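Pravarholm Song Archive
Progress report to the Cheng Fund, second period
October 1, 2021
Prepared by Kaiwen Dong, project lead

Dear all,

It has been a very good few months, and I am glad to be writing this one. When I sent the last report we had a cupboard full of reels, one working tape machine and a lot of hope. We now have most of the first collection transferred, a record taking shape, and people stopping us in the street to tell us about songs their grandmothers sang. I will try to keep to the headings you asked for.

Transfers

The Sturkska reels are the heart of the project, as you know: fiddle tunes, work songs and kitchen ballads taped in people's homes over many years, by a couple who never thought of themselves as collectors. The catalogue now stands at 1,648 separate items, counting each tune or song once per performance. Some are only a verse long. A few run on for the whole side of a reel, with talking, coughing and a kettle in between, and we have kept all of that in.

The tape has held up better than we feared. There are 46 reels still to do, and these are the awkward ones – mixed speeds, splices that have dried out, and two singers recorded over the top of an earlier dance band. I want to take these slowly. The second machine your grant paid for has made a huge difference, as one can be cleaned and lined up while the other is running.

The best find so far is a set of slow airs played on fiddle with a second fiddle droning underneath, tuned down so low that the strings rattle. We had read that people played this way but had never heard it. I played it to the whole team over lunch and we let the soup go cold.
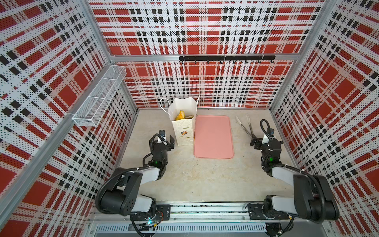
The listening notes are coming along at the same time. Each item gets a short entry with the singer, the first line, the tuning where we can work it out, and anything said before or after the music. The spoken parts take far longer than the songs! Dialect words go into a separate list, and we check these with older speakers before they are entered.

The record

We have chosen 19 tracks for the album, which will be called Cerkum after the long ballad that closes it. Choosing was hard and there were some lively evenings. I argued for more fiddle and lost, and having lived with the running order for a while I think the others were right. The unaccompanied singing is what stays with you. One woman sings the title ballad straight through without hurrying a single line, and you can hear her smile at the verse about the miller.

We have done very little to the sound. Hum has been brought down and the worst clicks taken out, but the rooms are still there. An early version was cleaned much harder and it took the breath out of the voices, so we went back and started again. That cost us most of a fortnight.

The booklet has full texts and English translations. Two of the translations still need work, mainly where the original turns on a pun.

Workshops and the evening concert

The September concert was full, with people standing along the side wall. The first half was old recordings played through good speakers with a few words of introduction, and the second half was younger players giving their own versions. I had worried that an audience would be restless listening to tape in the dark. They sat very still, and a few of them joined in with a chorus.

The fiddle workshops have settled into a steady group. Most of them learn by ear from the transfers, one phrase at a time, and the low tuning has caught on to the point where somebody has broken three strings. We would like to add a singing group next, if we can find a teacher who is happy to work without sheet music.

Money

Spending is close to plan. Mastering came in slightly under, and tape supplies slightly over. We would like your agreement to move 3,000 from the travel line to the booklet, where the printing has become dearer and the text has grown. Travel has been low as so many families have come to us. A full table is attached separately.

Still to do

The remaining reels come first, then the last permissions. We have yet to hear from the families of four singers, and I will not put those tracks on the record without a clear yes. If one of them says no, we have two spare songs ready that I would be proud to include.

I will send test copies of the album as soon as I have them. Please do listen to the third track with the volume up – the dog is part of it.

With warm thanks,
Kaiwen Dong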